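Gasedley Household Support Programme
Second progress report to the Christodoulou Fund
Section 3: Furniture and work surfaces

Prepared by Marina Andreadis, Programme Manager, with Stelios Sarantis and Comfort Sarpong

3.1 Summary of the period

The programme remains on course against the plan agreed with the Fund in September. The preparation room at Destport has been fitted out and is in daily use for sorting, cleaning and packing household goods. Of the 200 starter packs promised under the grant, 179 had been completed and issued by the close of the period. The remaining packs are waiting on a delivery of bed linen, which the supplier has now confirmed.

Spending on furniture came in slightly under budget. We propose to carry the balance forward to storage, where the need is greater than we foresaw when the application was written.

3.2 The preparation room

The main item of expenditure was the replacement of the old work tables. The previous tops were badly marked and had become difficult to keep clean, and staff had raised this at two successive reviews. Fotini Karras drew up the specification after visiting the Platard depot, where a similar room has been in operation for several years. She recommended white tops throughout – chips, crumbs and loose screws show up against them and are less likely to find their way into a pack.

The tables were delivered in two loads. One top from the second load arrived with a damaged corner and was exchanged by the supplier without charge. The heights were set after a short trial, and one table has been kept lower for colleagues who prefer to work seated.
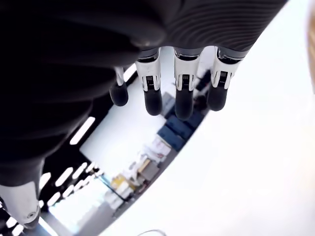
White tabletop, with robotic hand, Destport.

Surfaces are wiped down at the start and end of each session and again whenever the type of goods changes. Kitchen items and bedding are no longer handled on the same table. Stavros Sfakianakis has written a one-page routine covering these points, and it is displayed by the door. Compliance has been good, although the midday wipe-down was missed on several occasions in the early weeks and is now entered on the session sheet.

3.3 Packing and storage

The order of packing has been revised. Heavy kitchen goods now go in first, followed by crockery wrapped in towels, with smaller items placed last. Breakages reported by receiving households have fallen as a result, and the cost of paper wrapping has been reduced.

Storage remains the weakest part of the operation. Completed packs are held in the corridor cupboard, which was intended for 10 packs and is regularly full. Comfort Sarpong has obtained a price for 80 metres of additional shelving along the rear wall of the store. The landlord's consent has been requested and a reply is awaited.

3.4 Matters for the Fund's attention

We would be grateful for the Fund's agreement to two changes – the transfer of the furniture underspend to shelving, and an extension of the linen delivery date to the end of the next period. Neither change affects the total grant. A revised budget sheet is attached at Annex B, and Marina Andreadis will supply the delivery notes for the tables on request.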